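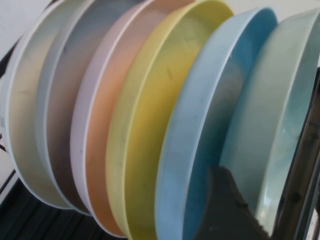

Offene Werkstatt Uvberg, Gruppe Heimrobotik

Häufige Fragen zum Tellerarm »Vilow«

Drucken | Per E-Mail senden

Was baut ihr da eigentlich?
Einen Roboterarm, der Geschirr aus dem Abtropfgestell nimmt und stapelt. Klingt bescheiden, macht aber irrsinnig Spaß! Vilow ist seit August unser Dauerprojekt, und wir sind immer noch jeden Werkstattabend aufs Neue begeistert, wenn der Greifer zwischen zwei Teller fährt.

Warum Plastikteller?
Weil sie Stürze überleben. Die Kratzer auf dem gelben Teller sehen wir inzwischen als Ehrenabzeichen. Außerdem hat jeder im Gestell eine andere Farbe, von Cremegrau über Rosa und Gelb bis Mintgrün, und beim Durchsehen der Aufnahmen weiß man sofort, von welchem Teller die Rede ist.

Was ist das Schwierigste?
Die Abstände. Die Teller stehen hochkant und so eng, dass sich die Ränder fast berühren. Der Finger muss in den Spalt, ohne den Nachbarn mitzunehmen. Dazu kommen die Glanzlichter auf den Rändern, die unsere Kantenerkennung anfangs komplett verwirrt haben (matte Teller sind ein Traum, glänzende leider nicht).

Wo sitzt die Kamera?
Am Handgelenk, direkt hinter dem Greifer. Der dunkle Finger ragt dadurch immer ein Stück ins Bild. Wir rechnen ihn nicht heraus, er dient uns als Bezugspunkt.

Was hat das Ganze gekostet?
Bisher 894 Euro, der größte Posten waren die Servos. Die Steuerplatine Brirden haben wir selbst entworfen, die Layoutdaten liegen im Werkstattordner.

Kann ich das zu Hause nachbauen?
Unbedingt! Man braucht einen 3D-Drucker, einen stabilen Tisch und Geduld beim Kalibrieren. Plant für die gedruckten Teile 30 Stunden Druckzeit ein. Unsere Software heißt Herath und läuft auf einem normalen Laptop.

Wie viele Griffe braucht ihr zum Anlernen?
Mit 13 vorgeführten Griffen pro Tellerposition fangen wir an und legen nach, wo es hakt.

Kann ich mitmachen?
Ja, gern, auch ohne Vorkenntnisse. Die Gruppe hat 15 Plätze, ein paar davon sind noch frei. Schreibt uns vorher kurz, dann liegt ein Lötkolben bereit.

Stand: 8. Oktober 2023

Diese Website verwendet Cookies. Mit der weiteren Nutzung stimmen Sie dem zu. OK | Mehr erfahren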